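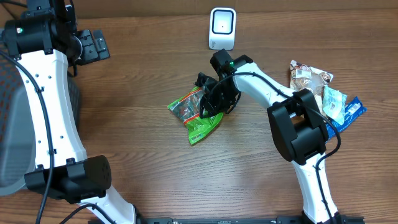
Snacks on a wooden tabletop.

The Numbers

Friday Fiction
By Maëlys Arnaud
September
3 min read

The doctor said 482 the way people say the name of a town they would never move to.

"Is that high?" asked Valentin Masson.

"Your triglycerides should be under 150," said Dr. Juhl. "I'd like you to think about what you eat between meals."

Valentin thought about it all the way home. He thought about it in the bakery, where he was only looking, and again on the stairs, where he had to stop on the second landing to finish thinking.

By dinner he had joined Heltetti, a heart health program his sister-in-law Clémence swore by. Clémence swore by something new every spring, but she had kept this one going until September, and her ankles looked terrific. For 60 a month you got a wristband, a booklet, and a coach. The coach was called Killian Collet and he was maybe twenty-three.

"What's your why?" Killian asked on the phone.

"My what?"

"Your why. Why do you want a healthy heart?"

Valentin said he had assumed it was required.

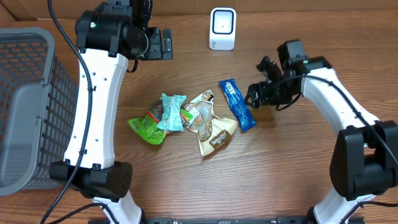

He lasted through the oats. He lasted through the lentils, and the second lentils, and a fish so plain it seemed to be apologizing. At 6 every morning the wristband buzzed and he walked to the canal and back, past the Bosman pharmacy, where there was a blood pressure machine you could use without buying anything. He used it so often that the pharmacist started calling him by his first name – he hadn't told her his first name.

"You're doing great," Killian said. "How do you feel?"

"Hungry."

"That's your body learning."

"It's a slow learner," said Valentin. "It's 70."

After three months he went back to Dr. Juhl, who looked at her screen for a long time. She took off her glasses. She put them on again.

"These are very good," she said. "What did you change?"

He told her about the canal and the lentils. He did not tell her about Sundays, when Clémence came over with a bag and they watched the cycling with the curtains half closed.

"Whatever it is, keep it up," said Dr. Juhl. "All of it."

He called Clémence from the parking lot.

"She said all of it," he told her. "That's medical advice."

"I'll bring the big bag," said Clémence.
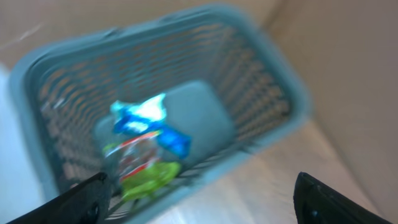 A plastic basket with slotted sides.

14 shares
6 comments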